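Chapter 7
Assembling Gift Baskets

After studying this chapter you should be able to:
Calculate fill volume for a rigid container
Place items in order of weight, height and fragility
Select a work surface suited to hand assembly
Identify food items that need separate wrapping
Complete a build sheet for a repeat order

Key terms: base fill, build sheet, collar, dead volume, face, lead item, lift height, settling

7.1 The basket as a product

A gift basket is sold as one article but is bought, stored and taxed as many. The earlier chapters dealt with single-line gifts – a boxed candle, a wrapped bottle, a bunch of cut stems – in which the retailer adds a wrapper and a card to something already complete. A basket has no finished form until it is assembled. Its cost depends on the labor spent at the bench as much as on the goods inside, and its appearance depends on decisions that the buyer never sees.

Two terms recur throughout the chapter. The lead item is the article that the customer would name if asked what is in the basket. The base fill is the packing material, usually shredded paper or wood wool, that raises the other goods to the level at which they can be seen. The difference between the depth of the container and the depth of the goods is the lift height, and the base fill must supply all of it.

Throughout the chapter we use the records of Olaniyan, a gift retailer in Mekville with one shop and a small packing room. In May the packing room completed 632 baskets, most of them in the medium container listed in its catalog as the Stundby.

7.2 The work surface 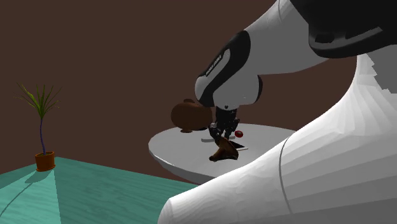 Basket assembly is usually done standing, and the choice of surface affects both speed and breakage. A straight bench against a wall allows stock to be shelved above it but gives access from one side only, so the packer must turn the container to check its rear face. A freestanding surface removes that need. The round white table shown has two properties worth noting: its outline has no corners to catch film or ribbon, and its pale color makes dark crumbs, clipped wire and stray shreds easy to find before the wrap is closed. The disadvantage of a round top is poor use of floor area, and two of them placed together leave a gap that cannot be worked over.

Surface height should be set for the container, with the rim of the basket near the packer's elbow. A height set for the bare table will be too high once the basket is in place. Where several container sizes are packed in one shift, group the orders by container and adjust the height between groups.

7.3 Order of placement

Goods are placed in three passes. In the first, heavy items that will stand upright are set at the rear on compressed base fill. In the second, items of medium weight are set in front of them and angled back so that their labels form the face. In the third, light and fragile items are placed in the gaps that remain. Any space still open after the third pass is dead volume and should be closed with fill, never with an unlisted item.

Settling occurs when loose fill compresses under load during transport. It is the most common cause of a basket arriving with its face out of line. Fill should be pressed by hand before the first pass and again after it. Adebayo Anozie, whose bench manual is the source of several procedures in this chapter, recommends lifting the unwrapped basket and setting it down firmly once before the final pass, then correcting any item that has moved.

7.4 Food items
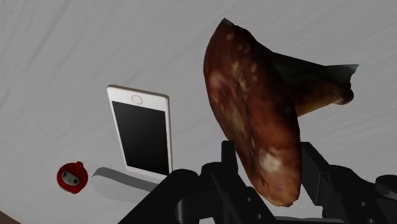
Unboxed food imposes limits that boxed goods do not. A boxed item has flat sides and can be stacked or braced, while a baked item must be supported along its whole length and cannot carry weight. Shape matters in the same way. A long, rounded oval touches a flat surface over only a small area and needs a shallow bed pressed into the fill before it is placed. Color should be planned as well: a reddish-brown surface with tan and cream patches, like a bread crust, will be lost against natural wood wool and stands out better on white or dark green shred. The item should be set with its best side to the face, and the paler blotches that often occur on a crust may be turned either way according to the buyer's preference, provided that the build sheet records which.

Bread and rolls are wrapped separately from cheese, cut fruit and scented goods. Soap and candles are not packed in the same container as unsealed food under any wrap. Film used directly against food must be rated for food contact, and the outer decorative film does not replace it.
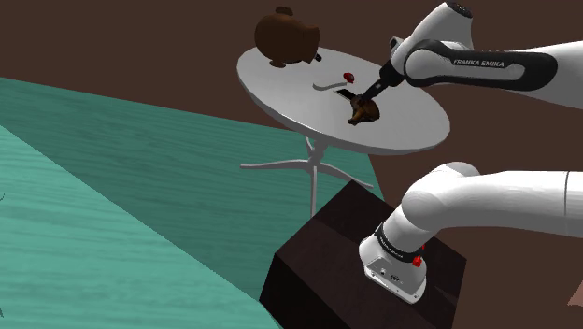

Baked goods also fix the time at which a basket can be built. Dry and boxed goods may be placed the day before dispatch, with a bed left open in the fill and marked with a paper collar. The baked item is then added on the morning of delivery. At Olaniyan this second stage is called the Kistau pass and is finished by 9 a.m., before the outer wrap is closed and the card attached.

7.5 The build sheet

A build sheet lists the container, the fill, each item in order of placement, and the target assembly time. It allows a second packer to repeat a basket without seeing the first one. For corporate orders, where 60 identical baskets may be required, the sheet is signed off against a sample before any further stock is opened.

Worked problem 7.1

A rectangular container measures 20 cm by 10 cm at the base, with straight sides, and is 16 cm deep. The tallest item to be shown is 12 cm high, and its top is to stand level with the rim. Find the volume of pressed base fill required.

Lift height = 16 – 12 = 4 cm
Base area = 20 × 10 = 200 sq cm
Pressed fill = 200 × 4 = 800 cubic cm

If the same container were filled to a pressed depth of 10 cm, the volume would be 2,000 cubic cm. Loose fill is bought by weight, and the conversion from pressed volume to purchased weight is taken up in Section 7.6.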